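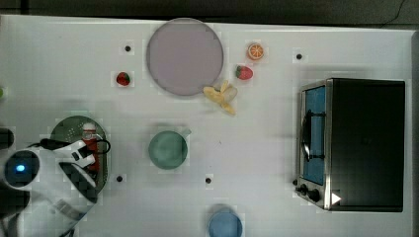

Quang Trình

Le Virik 2 est un capteur GPS destiné au football amateur, porté entre les omoplates dans une brassière fournie. Traremel le vend avec la brassière, un câble de charge et un accès à l'application Plustedance. J'ai acheté le mien en octobre et l'ai utilisé pendant 14 séances : des matchs au début, puis, quand les entraînements collectifs se sont arrêtés, du travail individuel de course et de conduite de balle. Les comparaisons avec d'autres joueurs restent donc limitées.

Boîtier et brassière

Le boîtier est léger et ses arêtes sont arrondies. Il se glisse dans une poche fermée par un rabat, côté dos. La diode d'état est placée sur la face tournée vers l'extérieur, ce qui permet à un coéquipier de vérifier l'enregistrement sans sortir le capteur. Le bouton unique demande une pression longue. Aucun déclenchement accidentel à signaler, y compris lors de contacts d'épaule.

La brassière taille petit. Entre deux tailles, prendre la plus grande, à condition que la poche ne bouge pas en course : un capteur qui ballotte fausse le comptage des accélérations. Les coutures sous les bras ont tenu aux lavages à froid. Le rabat de la poche commence à relever sur un coin.

Acquisition du signal

En terrain dégagé, le signal est verrouillé avant la fin de l'échauffement articulaire. Près d'une tribune couverte, l'attente est nettement plus longue et il vaut mieux allumer le capteur au milieu du terrain. Le manuel recommande de rester immobile pendant cette phase. J'ai essayé en marchant, sans différence notable sur le tracé.

Précision

J'ai pris comme référence une piste d'athlétisme, couloir intérieur, un tour complet de 400 mètres à allure régulière. Les distances relevées sont légèrement supérieures à la distance réelle, et l'écart se reproduit d'un tour à l'autre dans le même sens. Pour le suivi d'une charge d'entraînement, un biais constant est peu gênant. Pour comparer ses chiffres à ceux d'un autre matériel, il faut en tenir compte.

Les sprints courts sont le point faible. Sur des départs arrêtés, la vitesse maximale affichée varie trop d'une répétition à l'autre pour être exploitable seule — la moyenne d'une série l'est davantage. Les changements de direction serrés sont lissés sur le tracé, et la carte de chaleur déborde parfois de la ligne de touche. Un recalage manuel du terrain existe dans l'application. Il est à refaire pour chaque nouveau stade.

Application

Plustedance affiche la distance, le nombre de sprints, la vitesse maximale et un indice de charge dont la formule n'est pas documentée. Sur ma séance la plus dense, cet indice est monté à 841, sans échelle ni valeur de comparaison. Je l'ai ignoré par la suite.

L'export en CSV fonctionne. Les colonnes sont nommées en anglais et le séparateur décimal est un point, à convertir avant ouverture dans un tableur réglé en français. L'horodatage suit l'heure du téléphone.

Un module appelé Nina propose des conseils de récupération après chaque séance. Les messages se répètent vite et ne semblent tenir compte ni du poste ni du calendrier. On peut le désactiver dans les réglages, rubrique Notifications.

Autonomie

La batterie couvre un match avec prolongation et l'échauffement, avec de la marge. Elle se vide en revanche lentement capteur éteint : après une semaine dans le sac, prévoir une recharge. Le connecteur est propriétaire — un câble perdu se commande chez Traremel, et le délai de livraison n'est pas indiqué au moment de l'achat.

Avis

Matériel correct pour un joueur qui veut suivre son volume de course d'une semaine à l'autre. Je le déconseille à un préparateur qui travaille sur la vitesse pure. La version précédente, encore vendue par endroits, n'a pas l'export CSV et ne présente à mon sens pas d'intérêt, même remisée.

Dernière mise à jour : mercredi 9 décembre 2020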